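Two arms and a gray cylinder: an open day at Stukance 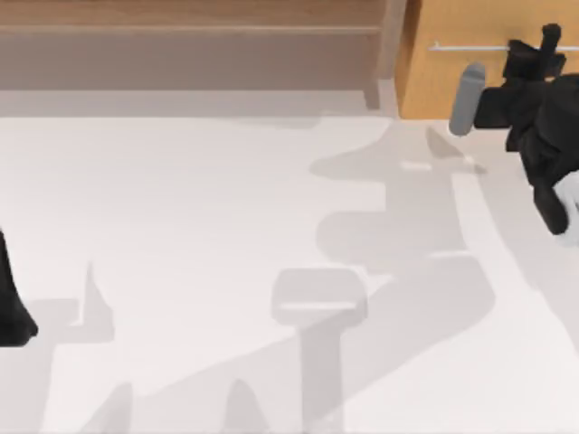 INTERVIEWS

March 17, 2026

Got to Stukance late, missed the coffee, caught the second demo. Natalie Bellamy was already at the screen with a crowd behind her. Simulation day. The real arms were next door and we got to those later.

On screen: a white work surface, wood behind it, two black arms. One of them had most of the room's attention, over on the right with the gray cylinder at its side. "Everybody watches that one," said Bellamy, who runs the sim side. "I watch the other one. If it drifts in too early, you've got a collision and a very dull afternoon."

Why bother with a simulated bench at all? She had clearly been asked before. "Time. I ran 3,271 tries last week and went home for dinner." And how many were any good? "Fewer than I'd like. Next question."

Somebody in the back wanted to know about the shadows. She liked that one. "We argued over shadows for a month. Toshio wanted them off, they slow things down. I wanted them on." They're on – soft gray shapes all over the white, down to the bottom of the screen. Toshio Uchida, standing by the door, said he still wants them off.

Caught Uchida after for a few minutes. He does the handover code, the bit where one arm passes a part to the other. Hardest thing? "Round things. Give me a box any day. A cylinder turns a little and now your whole plan is wrong." He's been at it since June and says the timing is better but not fixed. "Ask me again in 8 weeks. Maybe nine."

I asked both of them if the sim ever fooled them. Bellamy laughed. "All the time. Friction, mostly." Uchida: "Friction. And me beleiving it."

About 70 people came through by lunch, according to the sign-in sheet. Next visit day isn't set yet, Bellamy said to check with the front desk. Part two, with Dela Asamoah on the real arms, when I get it typed up.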